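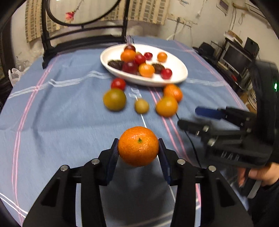

A mandarin at the fruit table, with the oval serving plate toward the back.

Report of the Visit to the Skindo Table Service School, Dusinham

The Sani Association for Household Education visited the Skindo Table Service School on a Tuesday in January, during the school's winter open day. The Association was represented by Omolara Nnaji, Asabe Ibrahim and the undersigned. The school opened its doors at 9:30 in the morning, and members of the public were admitted to all of the ground floor rooms until the middle of the afternoon.

The school occupies a former grain office on the east side of Dusinham, a short walk from the bus station. It offers an evening course in table service and a longer day course that adds menu planning and storeroom work. Enrollment stands at 95 students, against a full capacity of 100. The remaining places are in the evening course and are expected to be filled before the spring term.

Visitors were received in the front hall by Folasade Okeke, head of the day course, who gave a short talk on the history of the building and then led the group through the linen room. Tablecloths are stored flat on open shelves by length. The school keeps both plain white cloths and colored ones, and students are taught to handle the two in different ways. A white cloth is pressed on the table after it has been laid. A patterned cloth is lined up first, with the stripes running true to the long side of the table, and any creasing is left until the end. On round and curved tables this takes some practice. Ms. Okeke noted that first-year students lose more marks on alignment than on any other point.

The fruit room was of particular interest to our members. Teaching there is organized around small arrangements of the kind served at the close of a family meal or offered to guests on arrival. The cloth in use was a light blue one with pink and white stripes, and the arrangement on the white oval plate combined small fruits with sweets, orange cherry tomatoes among them. Ms. Ibrahim asked whether tomatoes were commonly served in this way. The instructor, Adebayo Okoro, replied that the sweeter varieties are well suited to a dessert plate and that guests generally accept them without comment. He added that the school prefers the oval plate to the round one for mixed fruit. It can be passed along a table without turning, and the arrangement is easier to see from both sides.

Mr. Okoro then spoke on the choice of mandarins. Fruit for the table should be firm, evenly colored and heavy for its size. The small green nub of the stem is left in place wherever possible, both for appearance and to avoid tearing the peel at the top. Leaves, where the supplier has left them on, are removed unless the host has asked for them. Mandarins are wiped with a dry cloth and are never oiled or polished. The school buys its citrus from Neramex, which delivers twice a week in the winter months, and 700 pieces were ordered for the open day and the classes that followed it.

A discussion took place on whether mandarins should be presented on the plate with the smaller items or placed directly on the cloth. The school teaches both. Loose fruit on the cloth is considered suitable for informal service, provided that it is kept clear of the place settings. Ms. Nnaji observed that our own course materials allow only the first method, and it was agreed that the relevant page should be looked at again.

Lunch was served at noon in the student dining room. The menu consisted of lentil soup, baked fish with rice, and a fruit course prepared by the day students. Service was prompt and courteous. The soup could have been brought out hotter. The water glasses had been set to the left at two of the tables, and this was corrected before the guests sat down.

In the afternoon the group saw the storeroom and the washing area. The storeroom is cool and well ordered, with delivery dates written on card and tied to each crate. The washing area is small for a school of this size. Ms. Okeke informed us that an extension has been requested and that a decision is awaited from the town. Visitors who wished to try folding napkins were able to do so at a long table in the front hall, where a student gave instruction in the three folds required for the first examination.

The Association thanks the school for its hospitality. Members who wish to attend the spring open day are asked to give their names to the office before the end of next month. Travel costs will be repaid on the usual form, and receipts for the bus should be attached.

Folasade Tijani
Visits Secretary

Comments (2)

R. Danvers
Thank you for the full report. Could the office please confirm whether the evening course accepts people who have already taken the Sani certificate? I called the school on Friday and the line was busy each time.

Millie
We always put the mandarins straight on the cloth at home, so I'm glad to see it is allowed! My mother leaves the leaves on too. I would love the recipe for the baked fish if anybody wrote it down.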